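Pasetitz Session Notes: README

Pasetitz is a text catalog of recording session notes for small-label folk and jazz releases. Each record covers one session: who played, which room was used, which takes ended up on the album, and where the notes were printed (back cover, insert or booklet). There is no audio in the package.

Contents

sessions.csv: one row per session, 1000 rows
players.csv: names and instruments, linked by session_id
labels.csv: 9 labels, including Grilgate and Drimaris
notes/: plain text transcriptions, UTF-8

Fields

session_id is a number and never changes between versions. room is spelled as printed, so the same studio can show up under 2 spellings. take is blank when the sleeve doesn't give it. Years are from the sleeve and may differ from the release year.

Known gaps

The Uniyal label is thin before its move to CD. 400 sessions have no engineer credit. Booklets in languages other than English were typed in but not translated.

Reissues are listed under the first pressing. If a reissue adds takes, they get their own rows with reissue set to 1. 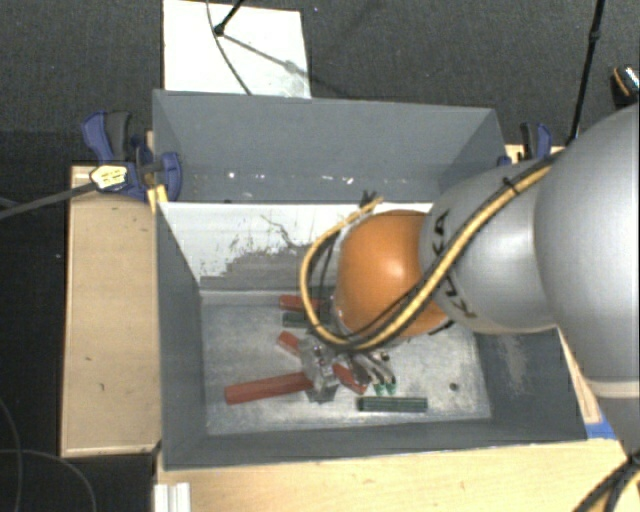 Ashok Tripathi wrote in to say that the bass player on the Drimaris trio sessions is credited under a stage name on the sleeves, and that both names should be searchable. The alias column in players.csv was added for this in the January version. It is filled in for Drimaris only so far.

Corrections

Send the session_id, the field and a scan or typed copy of the credit. Corrections without a printed source go in pending.txt until one is found.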